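From the share kitchen: cups, again

Right, the cup situation. I know I went on about mugs last time, but we've been through the cupboards at Oltthorpe and I have opinions, so bear with me (or skip down to the soup news, I won't be offended!).

When I moved my pottery bits out in November, Brittany Ross and I pulled everything off the shelves and wiped them down, and I was a bit shocked at how many cups we'd been hanging on to. Chipped ones, ones with faded footy colours, a travel mug with no lid that must have come with the building. We kept the good stuff and boxed the rest for Knut Janssen to take to the op shop.

My favourites of the lot are still the plain plastic ones. They're light, the kids can't smash them, and a really bright colour is so easy to spot when someone's left one out on the verandah — I've rescued 2 from the herb pots already. Ayana Degefa reckons they make the cordial taste better. I'm not arguing with her.

A couple of small favours, please. Rinse your cup when you're finished with it, even if you're coming back for a second cuppa. And if you take one over to the white table, bring it back to the kitchen on your way out.

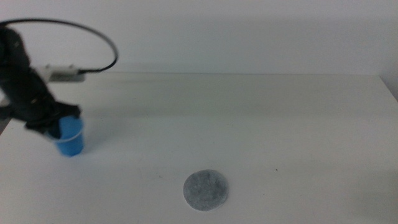

Soup night

Hyun-seo Ok is doing the big pumpkin one again, on from half past five. Bring a bowl from home if you can, and bread if you're feeling generous. Gold coin in the tin by the door.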